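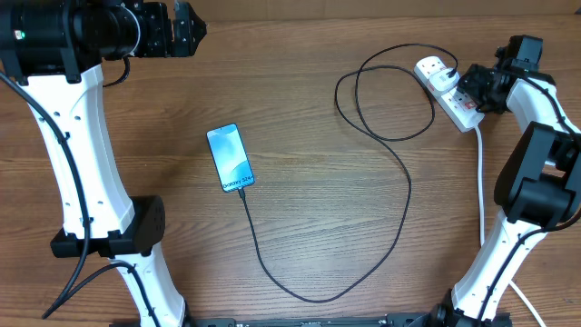 The cable table at the Humphreys open day, seen from between the two arms.

Hello all,

I answer below to the message about the visit in May, and I try to go through the questions in order. My apologies that it took me some time. I wanted first to read my notes again.

On the earlier message:

> Thank you for posting the photo. Our group in Polel is thinking of going to
> the next open day, but it is a long trip for us, and we would like to know
> what is really shown. Is it only a film and a talk, or do the arms work in
> front of the visitors? Is the cable task done by a program, or is a person
> steering? And is it possible to ask technical things, or are the guides only
> there for the school classes?
>
> One more question: do we have to register?

The arms work in front of the visitors. There is a talk too, but it is short and you can skip it if you already know the field. I did not see any film.

The demonstration with the phone was in room 31, on the upper floor. The task is easy to say: unplug the charging cable from the phone, take the plug out of the power strip, and lay the cable together at one side of the table. With two arms this is much harder than it sounds. The cable is thin and it lies in loops, so when one gripper pulls, the other end moves to a place where you did not expect it. The guide told us that they put the cable down in a different shape before each run, and that they do this on purpose.

About program or person: both. In the morning a person was steering the two arms, and these runs are recorded. They had 592 recorded runs of this task at the time of our visit. After lunch they let the trained program do the same work. I watched it three times. Two times it finished. One time the left gripper closed beside the cable and the arm waited there until the guide stopped it. I liked that they did not hide this and simply started again.

You can ask technical things, and I recommend that you do it in the afternoon. Before lunch the room was full and the guide had to speak loudly to everybody. Later we were a small group and he explained to us how the fingers are made. They are a design from Burnetti which the lab has changed, with teeth so that a thin cable does not slip out so easily. I asked if the teeth can damage the cable. He said that they exchange it from time to time, but he did not know how often.

The other stations, in short:

Goven had a table with sorting of small parts. It is very fast and nice to look at, but it was behind glass and there was no one to answer questions when I came.

On the ground floor there was a station where visitors can steer an arm themselves. The line was long. If you want to try it, go there first, when the doors open at 9:30.

Registration: yes, you have to, but it costs nothing. They told us that 193 visitors were registered for our day. For a group I would write to them early and ask for the afternoon.

One practical point. The bus stop at the main gate was closed because of road work, and we had to walk from the stop before it. Please check this if somebody in your group does not walk well.

If others on the list were also there and saw the program run more often than I did, I would be glad to hear how many times it finished. My three runs do not say much.

With kind regards to all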